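Essam Benkirane
May, 7:40 a.m.
Last updated 9:15 p.m. the same day

A thread about the water outage in Lokville and what I'm doing differently at home. We were without water for over 19 hours and then under a boil notice. Several people on my street asked me to write down what I said over the fence, so this is the written version.

I'm not a plumber. I worked in the billing office at the water district for a long time, so I know how the notices get written and I know which calls come in. Anything about pipes I had to look up or ask.

The outage was a break in the main on the east side. 1,284 addresses lost pressure. If you're up the hill past Soliman Road you probably had a trickle. Those of us at the bottom had more, for a while, and then nothing.

First thing I got wrong. When the pressure dropped I opened the kitchen tap all the way to see what was left. Don't do that. Fill a pot, fill the kettle, close the tap. What's left in the line is worth having, though you should treat it as water that needs boiling.

Second thing I got wrong. I had four cases of bottled water in the garage and felt good about it. Two of them had been sitting next to the gas can for the lawn mower. I wouldn't drink those. They went to the toilet tank.

On toilets: you can flush with a bucket. Pour it straight into the bowl, fairly fast, from waist height or a little lower. It takes more than a gallon with most toilets. Ours is an old one and wants nearly two.

That's where the water goes. Drinking is a small share of it. The usual advice is a gallon per person per day for drinking and basic washing, and that doesn't include flushing at all. There are three of us, and we went through our first day's supply before dinner.

The usual number also leaves out pets. Our dog drinks more than my mother-in-law does.

So here's the storage plan now. Two seven-gallon jugs with spigots in the hall closet for drinking. They're the Tamuritz ones from the hardware store, nothing special, but the handle doesn't cut into your hand. Then four old detergent buckets in the laundry room for flushing only, with FLUSH written on the lids in marker.

Don't put drinking water in anything that held detergent or bleach, even if you washed it. Same for milk jugs. You can't get all the milk out and the plastic splits at the seam after a few months. I lost a shelf liner finding that out.

Fill the big jugs where they're going to live if you can. Seven gallons is close to 60 pounds. I filled the first one at the sink and then stood there looking at it. Now I run a drinking-water hose from the utility sink. A regular garden hose isn't made for drinking water and it tastes like one.

I change the water every six months. I do it when the clocks change so I don't have to keep a calendar for it. The old water goes on the tomatoes.
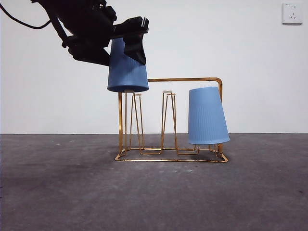
Small containers matter more in an outage than I expected. With no tap you end up pouring from the jug for everything: teeth, pills, hands, a pan that needs a rinse. We had one mug floating around for all of it and by evening I couldn't have told you who drank from it. Now there's a light blue plastic cup for dipping and a different color for drinking, and they don't trade places. Keep the blue one with its open rim facing down so dust doesn't settle inside it. Wash it with treated water like any other dish.

Dipping into a bucket is fine for flushing water. For drinking water, pour or use the spigot. Once a hand goes in the jug, I count that jug as wash water.

Hand washing. A jug with a spigot on the edge of the counter and a bowl under it works well. Open the spigot to a thin stream. The bowl water goes in the flush bucket afterward, so you get to use it twice.

Dishes. We used paper plates for one day and then ran out. After that it was one pan meals and wiping the pan with a paper towel before washing it. Wiping first saves more water than anything else I tried.

Now the boil notice, which is where most of the phone calls came from when I had that job. A boil notice means the pressure dropped low enough that something could have gotten into the lines. It doesn't mean they found anything. It means they're waiting on the samples.

Rolling boil, one full minute, then let it cool with the lid on. If you live above about a mile in altitude you go three minutes, and that isn't us. A filter pitcher does not replace boiling. We got that question every single time.

You need boiled or bottled water for drinking, brushing teeth, ice, baby formula, washing vegetables, and coffee. Yes, coffee. Most coffee makers don't hold the water at a boil long enough.

Showers are all right for most adults if you keep your mouth shut. Small kids should get a sponge bath. Laundry is fine.

Throw out the ice. The ice maker kept making ice the whole time ours was coming through under low pressure, and I didn't think about it until the notice was a day old. Turn it off when the notice starts, and dump the first few batches once it ends.

If you can't boil, plain unscented household bleach works on clear water. Read the label for the strength. For the 6 percent kind it's eight drops to a gallon, stir, wait 30 minutes. Newer bottles are often stronger and need fewer drops. No scented, no splashless, no color-safe.

My neighbor Ilham Mansour asked about the water heater. It's a good question. There are 40 or 50 gallons sitting in a typical tank and you can use it, but turn off the gas or the breaker first and let it cool. Close the inlet valve too, so that anything bad in the main doesn't get pulled in. Then open a hot tap upstairs and drain from the bottom. Expect some sediment in the first bucket.

Do not turn the heater back on until it's full again. The Grikent outlet in town sold a lot of heating elements the week after the last outage, and I bought one of them.

When the water comes back, it comes back with air in it. The tap will spit and bang. Start with the lowest cold tap in the house, open it partway, and let it run until it's smooth. Take the aerator screens off first. Ours had grit in them that looked like coarse pepper.

Brown water after a main break is usually rust and sediment stirred up in the pipe. Run cold only until it clears. If you run hot, you pull it into the tank. And don't wash anything white that day. My work shirts are now a color I'd call tea.

On the bill. If you ran your taps to flush the lines after the notice lifted, that water went through your meter. Some districts give a small credit and most people never ask. Call and ask. Have your account number ready and be polite to whoever picks up, they were not the ones digging.

Ours came to 193 gallons by my meter readings, before and after. In money it isn't much. I called anyway and was told the credit will show up on the next statement.

Also worth doing on a dry quiet afternoon: find your main shutoff and turn it a quarter of the way and back. If it won't move, you want to learn that before there's water on the floor. Mine was behind a paint can and it was stuck. It's getting replaced this month.

Write down the district's after-hours number on paper. Their site was down for most of the evening and the text alerts only go to people who signed up. When I left the office that list had 603 people on it, for a town this size.

Adding this at night after reading the replies. Yes, you can use pool water for flushing. No, please don't drink it. Rain barrel water, same answer.

To the person who asked about seltzer: you can brush your teeth with it. I did. It's unpleasant and it's fine.

Going to refill the closet jugs now. The hose is already in the sink.

This site uses cookies to remember your settings. By continuing to browse you agree to our use of cookies. Accept | Manage preferences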